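Sep 30, 2025 | by Minoru Hoshino
5 min read

Spent the morning on the capital plan again. The form wants three years of figures and I have one year of quotes, so years two and three are mostly arithmetic and hope. Submission closes before the long meeting and Isamu Tsuji wants a draft he can mark up tonight.

Where the arm purchase stands. Zerkirard have revised their quote a second time. The arm itself is unchanged, but the controller is now listed as a separate line, and the teach pendant has moved from included to optional. I rang them and got the pendant moved back. They would not budge on the mounting plate, which they want 848 dollars for. It is a flat piece of aluminium with holes in it. The shop downstairs can cut one if I give them a drawing, so that is a job for tomorrow, and I have put material only in the budget.

Damasceno quoted on the same spec and came in lower on the arm and higher on everything attached to it. Their service contract is annual with no cap on the increase at renewal. I have asked for a cap in writing. Their lead time is 64 days from deposit, against Zerkirard's “to be confirmed”, and that counts for something with the bench rebuild already booked. Isamu favours Damasceno. I lean the other way on account of the documentation, having read both manuals end to end last week. The Zerkirard one gives joint torque limits in a table. The Damasceno one gives them in a graph with no gridlines.

Wrist camera: still undecided. The Flaltora unit is 930 dollars, fixed focus, with a minimum working distance that looks all right on the data sheet until the flange offset is added. I worked it through on paper twice and got the same answer both times. With the fingers closed on a small part, the near side of the part is out of view. The dearer model has the wider lens and a cable that exits sideways, and the cable would foul joint six unless we reroute it. Left both in the spreadsheet, one greyed out.

Grippers. One parallel, electric, no air. I have struck out the vacuum option for this year. It needs a compressor line run to the bench, and facilities priced that at more than the gripper. If year two goes through it can come back.

Power and floor. The circuit at the north bench is shared with the oven. Need a dedicated one before anything is delivered. Electrician's estimate still outstanding, chased again at lunch. Guarding is budgeted as panels on two sides and a light curtain on the third – the wall does the fourth.

Isamu came by at three and went through the draft. His notes, so I don't lose them:
- move spares out of consumables, finance bounced that last time
- say what happens to the old cell (answer: parts, then scrap)
- freight as its own line
- cut the paragraph on future expansion, too long
- training for two people, not four

Agreed with all of it except the training. Settled on three.

He also asked why software was going in ahead of hardware. The Zultness licence runs 36 months and the price holds only if we sign before the new list comes out. Signing early means some of the term is spent with no arm on the bench, but we can use that time to check reach, camera placement and lighting, and I would prefer to find a bad mounting position in software than after the plate is drilled. He accepted that, with a request that the workstation be costed too. Our present machine renders slowly and the fans are audible from the corridor. Added a graphics card, with a new power supply to suit.

Simulation time is the other thing to settle before the licence line goes in, as the seat count depends on how many of us run jobs at once. Two seats, I think, and a third if the students get on to it. I am keeping the trial objects plain so that render cost stays low: one magenta cube on a pale, featureless surface, with a dark grey background behind. Even so there is a faint pink tint on the surface to either side of the block, and bounced colour like that needs to be in the lighting comparison before I commit to a camera. Seats go in as two for the draft, card as quoted, Flaltora line left open until the offset drawing is done. 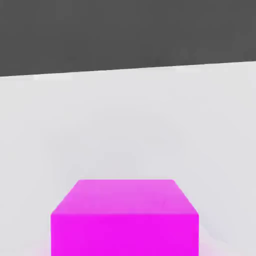
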